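Evaluation of the Dundel Two-Arm Tabletop Kit for Small-Item Sorting
Student Project Report, Robotics Lab Course
Team 8, Grekstead Technical College

1. Background

Our team was asked to review one commercial kit and say whether the college should buy more of them for the second-year lab. We chose the Dundel two-arm tabletop kit, sold by Drakos. The test task was moving wrapped candies between the table and a steel bowl. Candies are light, they slip, and the wrappers fold under the fingers in a different way each time.

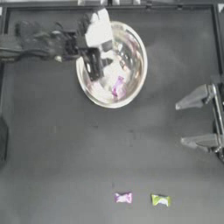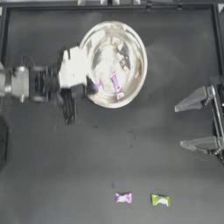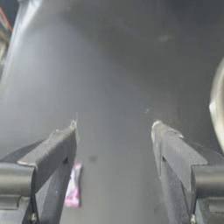

Candy task on the gray work surface, two views from the head camera and one from a wrist camera.

2. What comes with the kit

The kit arrived in two boxes. It includes both arms, the grippers, the table frame, three cameras, two power supplies and a year of access to the Milus control software. A laptop is not included. The manual is 60 pages long and is mostly about wiring and safety. The part on camera setup is two pages and assumes the reader has done it before.

Assembly took us one afternoon and part of the next morning. The bolts for the frame are sorted into labeled bags, which saved time. The camera cables were a little short for our bench, so we moved the computer closer. One gripper cable had a loose connector. Drakos sent a new one within the week and did not charge us.

3. Method

Each attempt started with the arms in the home position. One team member ran the arms through Milus while another wrote down the result. We counted an attempt as a success if the candy was picked up, moved and released where we wanted it without anyone touching it. A dropped candy was a failure even if it landed in the bowl.

We ran 356 attempts in total. The first part of the testing was done with the default grip setting and the rest with a lower closing speed that we picked ourselves. We used the same bag of candies throughout and threw out any with a torn wrapper.

4. Results

Out of 356 attempts, 282 were successful. Most of the failures fell into two groups. In the first, the fingers closed on the twisted end of the wrapper and the candy swung loose during the lift. In the second, the fingers touched the side of the bowl and the arm stopped with a force warning. The second kind was more annoying, as the arm then had to be sent home before it would move again.

The lower closing speed helped with the first group. It made little difference to the second. What did help there was coming down closer to the middle of the bowl, although this is hard to do when the candy has slid up against the side.

Shiny metal was a problem for the automatic object finder in Milus. It sometimes marked a reflection in the bowl as a candy. We turned the finder off and did the rest by hand control. We later tried a plastic bowl for a short time and had fewer false marks, but we did not run enough attempts to report a number.

5. Ease of use

New users could move an arm within a few minutes. Getting good at it took longer - about two lab sessions for most of us. The wrist view is useful for the last bit of the approach, but close objects look soft in it, and we ended up checking the head view for depth anyway.

Milus crashed twice, both times while saving a long recording. The recordings were lost. After that we saved in shorter pieces and had no more trouble.

6. Recommendation

We recommend buying one more kit for the second-year lab, with longer camera cables ordered at the same time. The hardware is solid enough for student use and the support from Drakos was quick. We would not pay extra for the automatic finder until it works better with metal objects. The lab should also write its own short guide to camera setup. Our notes on this are in the project folder, along with the grip settings and the full attempt log.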